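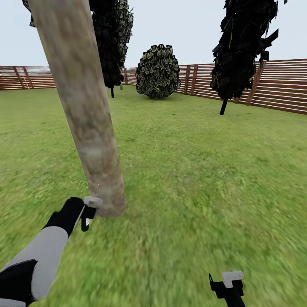
Wer eine Greifaufgabe im Freien simuliert, bekommt früher oder später ein Problem, das in Innenräumen kaum auftritt: Das größte Objekt im Blickfeld steht so dicht vor der Kamera, dass die Wahrnehmung seine Form nicht mehr sauber erfasst. In unserem Gartenszenario aus der Reihe Virnberg ist das der Baumstamm. Der linke Greifer reicht bis dicht an den Stammfuß, und genau dort entscheidet sich, ob der Planer eine gültige Bahn liefert oder mit einer Kollisionsmeldung abbricht. Die Anleitung beschreibt, wie wir die Annäherung in Forkden einrichten, von der Kollisionsgeometrie bis zum Abspielen der Aufzeichnung.

Stand: 2. Januar 2026
Text: Petrică Matei
Durchsicht: Muthoni Nyamweya

Voraussetzungen

Forkden ist installiert, der Simulator startet ohne Fehlermeldung und das Robotermodell mit zwei Armen ist geladen. Die Gartenszene liegt im Ordner szenen/virnberg. Wer noch mit dem alten Planer Listach arbeitet, muss ihn vorher abmelden. Beide melden sich unter demselben Dienstnamen an, und der zuletzt gestartete gewinnt.

Schritt 1: Kollisionsgeometrie des Stammes prüfen

Den Baum im Szenenbrowser auswählen und die Kollisionsansicht einschalten. Bei importierten Bäumen umschließt die Geometrie oft Stamm und Krone in einer einzigen konvexen Hülle. Für einen Roboter, der unter der Krone stehen soll, ist das unbrauchbar: Er startet bereits innerhalb der Hülle.

Den Stamm deshalb als eigenen Körper anlegen. Ein Zylinder reicht für den Anfang. Wird der Stamm nach unten breiter, nehmen wir zwei Zylinder übereinander und richten beide an der sichtbaren Oberfläche aus. Die Krone bekommt eine eigene Hülle oder gar keine, je nachdem, ob die Arme so weit nach oben kommen.

Danach speichern und die Szene neu laden. Ein bloßes Zurücksetzen übernimmt die geänderten Körper nicht.

Schritt 2: Kamerapose und Stammachse abgleichen

Im Kamerabild kann ein Stamm stark geneigt erscheinen, obwohl er in der Szene senkrecht steht. Für die Planung zählt die Achse im Weltkoordinatensystem. In Forkden unter Werkzeuge den Eintrag Achse anzeigen wählen und kontrollieren, ob die eingeblendete Linie in der Stammmitte liegt.

Liegt sie daneben, stimmt meist die Kamerapose nicht. In der Datei kamera.cfg steht der Nickwinkel in Grad, im Robotermodell dagegen im Bogenmaß. Wir haben daran einen halben Nachmittag verloren.

Schritt 3: Sicherheitsabstände setzen

Forkden kennt zwei Abstände. Der äußere gilt für den ganzen Arm, der innere nur für die Finger. Unsere Werte:

Arm und Unterarm: 100 mm
Finger beim Anfahren: 20 mm
Finger in der Endlage: 6 mm

Der letzte Wert wird erst aktiv, wenn die Vorposition erreicht ist. Ist er von Anfang an gesetzt, sucht der Planer gern Bahnen, die am Stamm entlangstreifen. Das sieht in der Vorschau gut aus, scheitert aber, sobald die Regelung nachschwingt.

Der zweite Arm bleibt in dieser Aufgabe in Warteposition. Er muss trotzdem in der Kollisionsprüfung enthalten sein. Dazu in der Gruppenauswahl beide Arme markieren und den rechten auf "halten" stellen.

Schritt 4: Hintergrund aus der Segmentierung nehmen

Der Stamm verdeckt einen guten Teil dessen, was hinter ihm liegt. Trittplatten laufen auf der einen Seite hinein und kommen auf der anderen wieder heraus, und die Segmentierung macht daraus zwei Objekte. Für die Annäherung ist das egal, für die Laufzeit nicht. Terrasse, Grill, Palmen und Spielgerüst brauchen wir beim Greifen überhaupt nicht.

Wir begrenzen daher die Tiefe. Im Modul Kinyua, das die Punktwolke vorfiltert, den Parameter tiefe_max auf 4 Meter setzen. Alles dahinter bleibt im Kamerabild erhalten, geht aber nicht mehr in die Kollisionskarte ein. Den Rasen mit der Bodenebene entfernen und den Filter so einstellen, dass der Stammfuß stehen bleibt. Bei zu großzügiger Toleranz fehlt unten ein Ring, und der Greifer fährt genau in diese Lücke.

Zum Prüfen die Kameraansicht neben die gefilterte Wolke legen. Vorn sollten der Stamm und die Arme übrig sein. 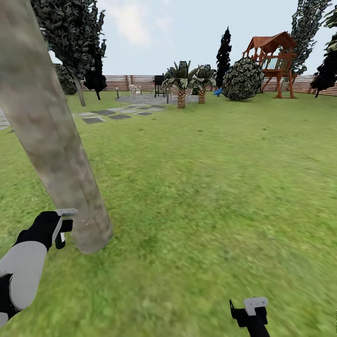 Schritt 5: Annäherung planen und abspielen

Die Vorposition seitlich neben dem Stammfuß setzen, Planung starten und die Bahn zuerst in der Vorschau ansehen. Wenn der Ellbogen einen weiten Bogen nach außen macht, die Vorposition etwas näher zum Roboter ziehen und neu planen. Erst danach auf Ausführen gehen.

Während der Ausführung den Abstand zwischen Finger und Stamm mitschreiben. Der Befehl dafür lautet:

forkden log --abstand links

Häufige Fehler

"Start in Kollision": Die alte Hülle des Baumes ist noch geladen. Szene schließen, neu öffnen.

"Keine Lösung für Endlage": Der innere Abstand ist zu groß oder der Zylinder aus Schritt 1 zu dick.

Arm zittert kurz vor dem Ziel: Die Umschaltung zwischen den Fingerabständen liegt zu nah an der Endlage. Die Vorposition ein Stück zurücknehmen.

Die Konfigurationsdateien zu dieser Anleitung liegen im selben Ordner wie die Szene. Änderungen daran bitte mit kurzem Kommentar an Muthoni Nyamweya.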